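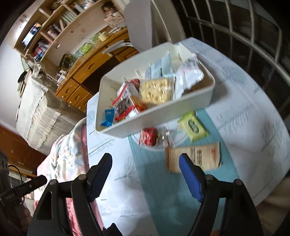
Kayode Sani would like it on record that a snack tray is a form of clutter, and that calling it hospitality changes nothing. He wrote to me in March after I mentioned the subject in passing, and he went on for two pages. I read the best of them aloud to Rin Ishida, who was sitting at her table with the tray between us and a cracker in her hand.

"He sounds hungry," she said.

Ishida lives, sleeps, works and receives company in a single room. The bed runs along one wall under a white quilted cover. The desk has three drawers with round knobs, and the bookshelf over it holds books until it gets tired of books and holds other things. The table has a white cloth printed with gray trees and leaves, and a teal runner that she lays on the diagonal, because laid straight, she says, it makes the place look like a bank having a luncheon.

On this table she keeps snacks. For eleven years she has kept them there, and for the last four she has written a small newsletter about keeping them, called Kesik, which goes out to 904 people. I am one of them. I subscribed by accident while looking for a recipe.

"People think it's about food," she said. "I can't cook. I write about where you put things that come in wrappers."

Where you put them, in her case, is a white plastic tray, rectangular, with nothing whatever to recommend it. I had expected lacquer. I said so.

"I had lacquer. Everyone was afraid of it. They'd take one thing from the corner and apologize. With plastic they dig."

The tray is only half the system. The other half lives outside it, on the runner and the cloth, and consists of whatever she has decided deserves to be met separately. There is a clear glass dish that can make one red packet look as if it has been appointed to something. There are packets that sit straight on the fabric with no support at all.

I asked how a snack earns the dish.

"It doesn't earn it. It's usually the one I'm trying to get rid of." She turned the dish a little. "You put a thing on glass and people assume you're fond of it. They eat it out of respect."

This struck me as manipulative, and she agreed cheerfully.

Her rules, as far as I could get her to commit to any, are loose. Boxes go at one end, where they act as a wall. Soft packets go at the other. A plain cracker in clear wrap belongs near the middle, on the theory that guests who are nervous want to see exactly what they are getting. Color is left alone. She tried sorting by color once and describes the result as "a paint store for children."

"And you never refill from the top," she said. "Lift the whole tray off, wipe under it, put the new ones in the bottom. Otherwise there's a layer down there from another era."

How old an era?

"I found a Grukus wafer in there that had outlasted a boyfriend."

Grukus wafers come up a lot in Kesik. So do Jolley creams, which she considers overpackaged, and a sesame thing from Iyamu that she buys by the case and hides from visitors in one of the desk drawers. She would not tell me which drawer. Kayode Sani, for what it's worth, guesses the middle.

The most popular issue she ever sent concerned lifting. It ran to 1365 words and covered how to pick up a loaded tray with your guests still reaching into it. Keep it low, keep it level, say something so they look at your face. I asked if she follows her own advice.

"I tip it. Everyone tips it. The heavy box always goes to one side and then you're steering." She shrugged. "I wrote that issue for better people."

The replies ran to 80, most of them from readers who had dropped something. Onyekachi Mohammed sent a long account of a wedding. Femi Yusuf wrote only, "Mine was soup," and has never explained why there was soup on a snack tray.

We got up to look at the rest of the room, a trip of two steps. On the desk stood a white mug, a dark decorative box, a green bag and a little round container, and I asked whether any of those had snacks in them too.

"You're a guest," she said. "You have a tray."

The blanket beside the table, a rumpled affair in pinks and pastels, is for people who stay late. The tray apparently makes them do that. Ishida has tested leaving it out and tested putting it away, and claims that with the tray gone, visitors find their coats within the hour. With it there, they sit unwrapping things slowly and telling her about their landlords.

"Wrappers are good for conversation," she said. "It gives your hands a job. Also it's noisy, so if somebody says something stupid you can sort of rustle over it."

I had been rustling for some time by then. I asked her what she would say to Sani, who maintains that a table ought to be clear when no meal is on it, and who has signed off his last three letters with the words "bare wood."

She thought about it through most of a cracker.

"Tell him to come by. I'll put something on the glass dish for him."

I passed this along. He wants to know what time.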